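チェック柄の布と、小さい作業場の背景について(発表用メモ)

2月 発表者:Clovdale 布と背景の勉強会

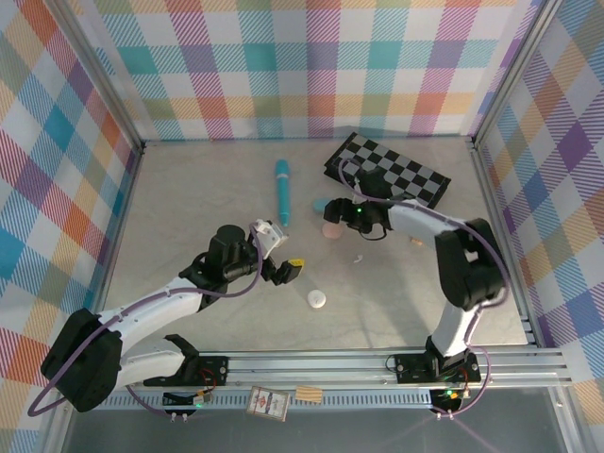 図1 三方の壁にパステルのチェック柄。床は薄い灰色のマーブル模様。

(はじめのあいさつ。ゆっくり話す。)

今日は、机の上の小さい囲いの中を、どのような布と床で作るか、という話をいたします。時間は13分の予定です。質問は最後にまとめてお願いします。

1 布の柄

図1の壁をご覧ください。白、青緑、オレンジ、ピンク、薄紫、黄緑、紫の四角があり、その上を斜めの線が通っています。色の数は多いですが、どれも淡い色ですので、私の目にはあまりうるさく感じません。

右の壁では、紫と青の大きい四角が見えます。同じ布でも、どの部分が壁に出るかで印象がかなり変わります。布を切る前に、一度仮に当ててみることをおすすめします。私は以前、それをしないで切って、布を一枚無駄にしました。

(ここで布の見本をまわす。Waltumの見本帳、417番のページ。)

2 床の色

床は薄い灰色で、マーブルの模様が入っています。壁がにぎやかなときは、床は静かなほうがよいと私は考えます。小さい物を置いたときに、形が見やすいからです。

図1の床には、黒と灰色の市松模様の板が斜めに置いてあります。青緑の円筒形のマーカー、ピンクの丸い円盤、白い丸いパックのような物もあります。ピンクは灰色の上でよく目立ちます。白い物は、床が薄い色なので、少し弱いです。右にある白い小さいかけらは、もっと見つけにくいと思います。青緑のマーカーは床の上では見やすいですが、壁にも青緑がありますから、低い位置から見ると壁の色とまぎれるかもしれません。

(質問が出やすいところ。「では黒い床はどうか」と聞かれたら、ほこりが目立つ、と答える。)

3 角と柱

奥の二つの角には、銀色のアルミの柱が立っています。柄の布は角のところで模様がずれやすいですが、柱が間に入ると、ずれがあまり気になりません。これは私の好きなやり方です。手前にも横にアルミのレールがありますので、全体が銀色でまとまって見えます。

柱を使わない場合は、布を一枚のまま三つの壁に回す方法もあります。ただし角が丸くなりやすいので、裏に厚紙を入れてください。

4 布のとめ方と費用

Stimarの両面テープと、Lambrechtsの細い押さえ棒を比べました。テープは早いですが、布を洗うときにはがすのが大変です。押さえ棒は、はじめの取り付けに時間がかかりますが、はずすのは簡単です。洗う予定がある方には棒のほうをすすめます。

費用は、布とテープで2,000円まで、と私は決めています。アルミの材料はこの中に入れていません。

(時間が足りないときは、費用の話を短くする。)

5 アイロンと手入れ

布は張る前に必ず裏からアイロンをかけます。折り目が残っていると、斜めの線が曲がって見えます。無地よりも、線のある柄のほうが、しわは分かりやすいです。

床はかわいた布でふくだけで十分です。小さい部品や消しゴムのかすは、壁と床の境目にたまりやすいですから、やわらかい刷毛を一本、近くに置いておくと便利です。

(最後)布の見本は木曜日まで後ろの机に置いておきます。さわっていただいてかまいません。切り取りたい方は、端のほうからお願いします。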